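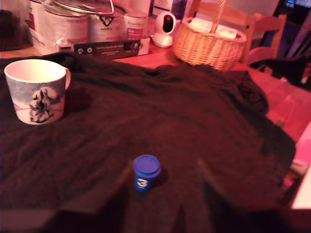 Flotis lining up on the blue tub, fingers open

Setting up pick and place for a home-built arm

If you've followed the build pages you'll have an arm that moves, a gripper that opens and shuts, and (if you're anything like me) a strong urge to make it pick up everything on the table. Please do this bit first! It took me most of June to get Flotis putting a small tub into a mug without drama, and a good part of that went on doing things in a silly order.

I'm assuming you've got the arm bolted down, the wrist camera streaming and the gripper wired to its own supply. I run mine off an Escobar board, but the steps are the same on anything that lets you read the gripper position back as a number.

What to put on the table

Use a mug with a wide mouth and something small and round that fits inside it with room to spare. Modelling-dough tubs are brilliant for this. They're squat, they stand up by themselves and they don't mind being squashed a bit. Lay an old towel or blanket down first. I started on bare wood and every missed grab sent the thing skating off towards the wall, whereas on cloth it mostly tips over and stays put. Smooth out the patch right under the object, but don't bother ironing the whole lot flat. You'll want a few wrinkles later on.

Finding your open position

Switch the motors off so you can push the fingers by hand. Put the tub between them, spread them until there's a finger's width of air on each side, then read off the position. Mine comes out at 603, yours will be something else entirely, and that's fine. Write it down on paper as well as in the config file. I lost mine in a reinstall and had to do the whole thing again, muttering.

Now close the fingers gently until both touch the tub, and read that number too. Your grip setting wants to be a touch tighter than this. Go up in tiny nudges, lifting after each one, and stop as soon as the tub comes up without slipping. If the motor hums while it's holding, you've gone too far, so back off a bit.

Coming in low

The fingers need to get well down the sides before they shut. If they grab the lid you'll pick up the lid. Bring the arm down until the tips just brush the cloth, raise it by a hair, and save that height. Do this again whenever you change the cloth! I swapped a thin sheet for a thick towel once and spent an evening blaming the wrist joint.

It's also worth teaching the approach at an angle as well as straight down. Wissam Salameh, who built the same arm over at Butden, comes in almost flat and gets on very well with it. I tried that and kept ploughing up the towel, so I've settled somewhere in the middle.

Lining up over the mug 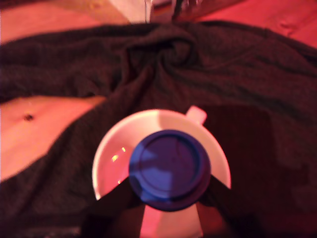
Centring is where I'd spend the most time, and the wrist camera is the best tool you've got for it. Take the arm over the mug, look straight down, and compare the two circles, the rim and the lid. You want an even ring of white all the way round. What I've got in this view is the blue lid sitting over to the right, with a crescent of the inside showing on the left and along the top, so the correction is a nudge left and a nudge up the picture. Have a look at where the handle is too. It's sticking out at the upper right, well away from both fingers, and I'd turn the mug to keep it that way.

Make one small correction, go back to your start pose, come in again and look again. Don't be tempted to fix two directions in one go. When the ring looks even on two runs in a row, save the pose.

Letting go

Lower a little, pause, open slowly. If you fling the fingers open at full speed one of them will always let go a moment before the other and the tub gets a shove sideways. I open to just past touching, wait, lift the arm clear, and only then go to the full open position.

Things that caught me out

Cloth between the fingers. If the towel bunches up it gets pinched with the tub, and the position reading will look like a lovely firm grip. Check the camera before you trust the number.

A loose finger screw. Mine works itself free after a long session, and the tips stop meeting in the middle. A dab of threadlock sorted it.

Saving over a good pose with a bad one. Keep copies!

The pose files and my gripper settings are on the Fluvbridge workshop page under Flotis, and the next part covers doing all this with the mug moved to a different spot each time.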